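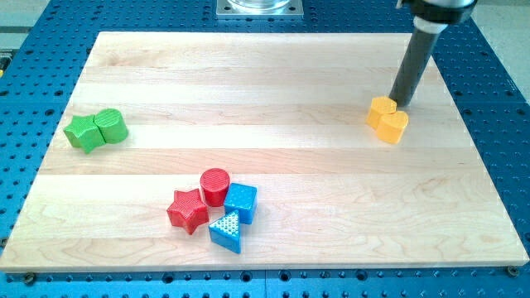 Pale maple strips on a blue work table.

How to Oil a Cutting Board (and Bring Back One You've Ignored)

By Tudur Price
Oct 9, 2020 | 7 min read
Print | E-mail

My wife's aunt gave us a maple board when we moved to Stillham, and for the first four years I looked after it by leaving it next to the sink. By August of this year it had gone gray down one side, it smelled like every onion we had ever owned, and it rocked. You could chop on it, but you had to chop in rhythm.

I fixed it over a long weekend, most of which was spent waiting. Since then I've done the neighbors' boards, my mother's boards, and a rolling pin that I was handed without comment. What follows is the way I do it now, after doing it wrong in several ways first.

What you'll need

Food-grade mineral oil. The drugstore sells it in the laxative aisle, and it's the same stuff as the bottle with the picture of a salad on it at the kitchen shop, at a third of the price. Check that the label says food grade or USP and has no scent added. You'll have to make eye contact with the cashier.

Sandpaper in 80, 120 and 220 grit. If the board is only dull, skip the 80.

A sanding block, or a scrap of wood to wrap the paper around.

Coarse salt and a lemon.

Clean cotton rags. Old T-shirts are good. Old towels leave fuzz, and you will be finding it in the tomatoes.

Beeswax, if you want the finishing step. I use the pellets from Oltmanns, the hardware store on our main street, where they live in a bin beside the mousetraps.

What not to use

Olive oil, corn oil, the oil from the pan. They never harden and they do go off, and a board soaked in old olive oil smells like the inside of a lunchbox in July. I know this because I used olive oil for a year and blamed the dog.

Walnut oil does harden, slowly, and some people swear by it. Skip it if anyone who eats at your table has a nut allergy.

Step 1: Find out how bad it is

Wash the board with hot water and a little dish soap, both sides, and stand it on edge overnight. Don't lay it flat and don't put it near the stove. Both faces need air or it will dry unevenly and cup.

In the morning, put it on the flattest counter you have and press on the corners. A little rocking is fine and sanding may take care of it. If you can slide a pencil under one corner, see the section on warps below.

Then look at the glue joints, if it's the kind made of strips. Run a fingernail along each seam. You want to feel nothing. If your nail drops into a gap, or the wood on one side moves when you push on it, the glue has let go and food has been getting in there. That board has to be taken apart and glued again by somebody with clamps, or it gets a new life holding a door open.

Step 2: Deal with the smell

Cover the board with coarse salt, cut the lemon in half, and scrub with the cut side, squeezing as you go. Leave the gray sludge on for ten minutes, scrape it off, rinse quickly, and dry with a rag. Onion and garlic usually give up after one round. Fish takes two.

Leave it on edge to dry again. Overnight is good. I know you want to sand now.

Step 3: Sand

Take this outside. Maple dust is fine as flour and gets into the butter.

If there are deep knife marks, start with 80 and go with the grain, long even strokes from one end to the other. Do the whole face each time. If you work only on the bad spot you'll make a dip, and from then on the bread knife will never quite cut through the bottom crust. My first board had a dip like a soup plate.

When the marks are gone, or you've decided you can live with them, move up to 120 and then 220. Ease the edges a little with the 220 so they don't splinter. Do the back, too, even if you never use it.

A power sander works if you have one and a light touch. I borrowed a Murkov orbital from my brother-in-law and it took off more wood in five seconds than I had in half an hour, including some I was hoping to keep. I went back to the block.

Step 4: Raise the grain

Most people skip this and then wonder why the board feels like a cat's tongue after its first wash.

Wipe the sanded board with a damp rag, all over, and let it dry for an hour or two. The water makes the little cut fibers stand up. Go over it once more, lightly, with the 220. Repeat if you're the sort of person who repeats things. Then wipe the dust off with a dry rag and keep wiping until the rag comes away clean, which takes longer than you'd expect.

Step 5: Oil

Make sure the board is truly dry. Oil over damp wood goes on in blotches and stays that way.

Pour a puddle in the middle, more than seems decent, and spread it with a rag. Cover the top, the back and the edges. Give the end grain extra, meaning the two ends where you can see the cut ends of the wood. They drink oil the way my uncle drinks at weddings, and they are where cracks start.

Stand the board on edge on some newspaper and leave it for four hours. Wipe off whatever is still sitting on the surface. Then do it again. A dry old board wants three or four coats in the first couple of days. You can stop when a fresh coat is still sitting there shiny several hours later.

Step 6: Wax, if you like

Melt one part beeswax into four parts mineral oil in a jar set in a pan of simmering water. Use a jar you don't care about. Stir with a chopstick you don't care about. When it's clear, take it off the heat and let it cool to something like soft butter.

Rub it on, leave it overnight, and buff it hard with a clean rag. Water will bead up on it and you'll want to show people. They will say "nice." A tin of Astetti board cream does the same job if you'd rather not have wax on the stove, and I'd say I resent paying for it a little less each year.

About warps

Boards cup because one side got wetter than the other, usually the side that was lying in a puddle. If the warp is slight, you can often coax it back. Lay a damp towel on the counter, put the board on it with the hollow side down, and set something heavy on top. I use a cast-iron pot full of canned beans. Check it every day. When it's flat, or a hair past flat, stand it on edge to dry slowly for a few days before you oil it.

It works on thin boards more often than on thick ones. If it doesn't work, put four small rubber feet on the bottom and tell people it came that way.

Keeping it up

The old advice is once a day for a week, once a week for a month, once a month for life. I've never met anyone who does this. I oil ours when a splash of water soaks in and leaves a dark spot, and in winter that's every three weeks or so with the heat on.

Wash it by hand, both sides, and dry it right away. Never put it in the dishwasher. My mother-in-law put hers in the dishwasher and got back a kit.

Keep one side for raw onions and garlic and the other for fruit and bread. Mark an edge with a pencil so you remember which is which. We did this and I still get garlic apples now and then, so the system depends on who's cutting.

The oily rags can go out with the trash if you've only used mineral oil. If you used walnut, linseed or anything else that hardens, spread them flat outside until they're stiff. Balled up in a bucket they can heat up and catch fire by themselves.

The rolling pin got the same treatment, by the way, minus the warp section. Stand it in a tall glass to dry and flip it halfway.

438 shares | 5 comments
Print | E-mail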